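From: Niilo Kettunen
To: Prallport build list
Date: 7th July
Subject: Re: [prallport] finger rev, and are we done with jaws?

Rezaul Fakir wrote:

> Printed the new fingers in blue on the shop machine, 90 minutes for
> the pair, and they went onto the old jaws without any filing. I think
> this closes the jaw question. With the handheld version we can collect
> demos anywhere, at home, in the shop, whatever, and Zomo can train on
> the lot. Hòa says 100 demos per task was plenty for the block sorting.
> I'd like to freeze the CAD and order screws for everybody.
>
> Objections?

Yes, a few. Sorry, Rezaul. I like the new fingers and I've had a pair on since you left them in the drawer for me, but I don't want the CAD frozen yet.

First the fit. "Without any filing" was true of yours. On mine the left one went on clean and the right one needed a good push and then sat a hair proud of the jaw. I took it off, scraped the inside of the socket with a blade and it went down flush. Maybe my jaws are from the older batch that Géza printed in January, the ones where the bed was out of level. If so, fine, but then we have two sets of jaws in circulation and one drawing, and somebody ordering from that drawing is going to get a surprise. Can people say on the list which batch they have? The older ones have a faint ridge along the bottom face.

Second, the screws. Before you order for everybody, please decide whether we are keeping threads cut straight into the plastic. I have had mine apart maybe a dozen times and one of the holes on the right side is already going soft. Attila wanted brass inserts from the start and got voted down on cost. I voted against him. I was wrong, and I'd sooner say so now than after we buy a bag of 900 screws in a length that doesn't suit the inserts.

Third, and this is the bigger one for me, the block sorting number. 100 demos was plenty for wooden blocks on a gray mat with the lamp in the same place every time. I don't know what that tells us about anything else. Blocks don't fold. They don't slide out from under you or stick to one another, and they look the same from every side. I have seen Hòa's plots and they're good plots, I just don't think they carry over.

So I've been trying the handheld at home on trash, mostly snack and packaging wrappers in a wastebasket. My feeling is that it's a much meaner test than anything we've done at the shop. The fingers have to go down over the rim at an angle, and then you're looking at a heap of thin printed plastic where it is hard even for me to say where one wrapper stops and the next begins.
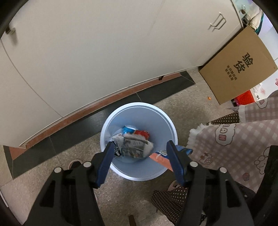
What bothers me is the tip width. When I pinch at the edge of the basket I can easily end up with the rim between the fingers as well as the wrapper, and through the handle I can't feel much difference. A person sorts that out with a wiggle. Whether a policy learns the wiggle from my demos or just learns to squeeze harder, I have no idea, and I don't think anyone else on this list does either. Todorova's notes on her own gripper suggest a narrower tip with a soft pad. I haven't tried it. I'd like to before we freeze.

I'm also not convinced by "collect anywhere". My floor is beige speckled tile and Plerov has that dark rubber matting all through the workshop. If we pool everything, I would want a few rooms held back completely and tested on separately. Otherwise we'll get a nice success rate that means it knows our houses.

What I'd propose:

Leave the CAD open for 2 more weeks. Rezaul, could you cut one narrow-tip pair, same socket, any color? I'll pay for the filament.

Attila, if you still have the inserts and the iron, bring them and do one jaw, and we'll see how it holds up.

Géza, do you remember how many of the older jaws went out?

I can bring my set to the next build night if somebody wants to compare sockets with calipers. Mine at home have a dead battery and I keep forgetting — so whoever has the good pair, please bring them along.

Niilo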